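2025-02-20
Darcy Hinds

> Could whoever keeps leaving half-drunk water on the white table please label it or finish it? I have poured away 4 this month and I am not your mother.
> Also the wall behind it is a disgrace.

Fair on the first count. I admit to one bottle.

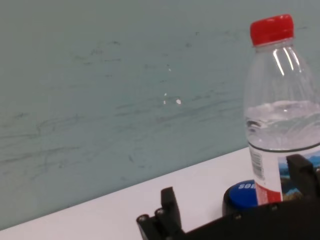
Labeling is harder than you make it sound. Ballpoint skids off the plastic, and the printed label has a barcode and a mountain taking up some of my writing space. I could initial the red cap, I suppose, if somebody returns the marker.

The wall I will not confess to. Those scuffs were there in September, when we moved over from the Dunstan room.

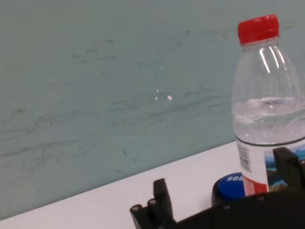 Magic eraser gets the dark marks off if you lean on it, but the white specks look like chips and want paint. Does anyone still have the tin from Vernard? I'll do it if someone else moves the table.

Darcy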